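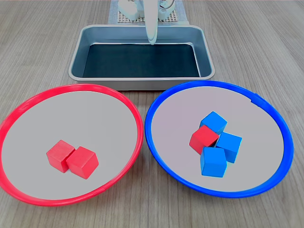
Issue 25, page 20

Why Does a Curveball Curve?

Picture the pitcher for the Floltness Otters getting ready to throw. The ball leaves her hand and heads right for the middle of home plate. The batter swings hard, and whoosh! The bat hits nothing but air. At the last moment the ball dropped down and slid away.

So what happened to it? The answer is spin, plus something you can't see at all: air.

Air pushes back

Air feels like nothing when you stand still, but try sticking out your hand while you run down a hill. You can feel it pushing! A baseball has to shove its way through air the whole way to the plate, and the air flows around it on every side.

If the ball spins, it drags a thin layer of air around with it. A curveball has topspin, meaning the top of the ball rolls forward, toward the batter. That spin makes the air behind the ball swing upward. When the ball pushes air up, the air pushes the ball down. Down it goes, faster than gravity could pull it alone!

Scientists call this the Magnus effect. It works on soccer balls, tennis balls and Ping-Pong balls too.

What about the stitches?

Run your thumb over a real baseball and you'll feel a bumpy red seam. Those bumps help the ball grab the air, and they give the pitcher's fingers something to pull on. Some pitchers hold the ball across the seams and some hold it along them, and the pitch can move in a different way each time.

What if the ball doesn't spin?

Then you get a knuckleball, the goofiest pitch of all. It hardly turns, so the air catches the seams first on one side and then on the other. The ball can wobble left, then right — even the catcher has trouble guessing where it will end up!

Try it yourself

You need a light plastic ball or a beach ball, and plenty of room outside. Pick a day with no wind.

First, toss the ball to a friend with as little spin as you can. Watch the path it takes. Now throw it again and roll your fingers over the front as you let go, so the top spins toward your friend. Did it dive? Next, try spinning it sideways like a top — it should bend to one side. Spin it the other way and see which way it bends.

Beach balls are great for this. They are big and light, so the air can push them around easily. Swap places after a few throws so everybody gets a turn at pitcher!

Word to know

Topspin: spin that makes the top of a ball turn in the same direction the ball is going.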